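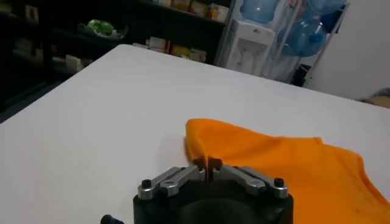
Muradwood Clothing Swap: Gallery

October 23, 2021

We held the spring swap in the Muradwood hall, with sorting starting back in September. Heather Kereama looked after kids' and sportswear and Marama Grimshaw did the coats. In all, 2,484 pieces were handed in. Colours in the gallery are close to true, but check in person before you claim anything.

1. Orange top, on the white table
Thin, soft knit in a bright orange-yellow. Looks like a T-shirt. Still crumpled and needs folding before it goes on the shelf. Ask Heather about the size.

Tops and T-shirts are one token each. Jumpers are two, coats are four. Tokens from last year are still good.

Leftover items can be collected from the hall for up to 17 days after the swap. Please bring your own bags. Anything remaining goes to the Altimar Street op shop, except odd socks and worn towels, which Marama takes for rags.

Next gallery: coats and jackets.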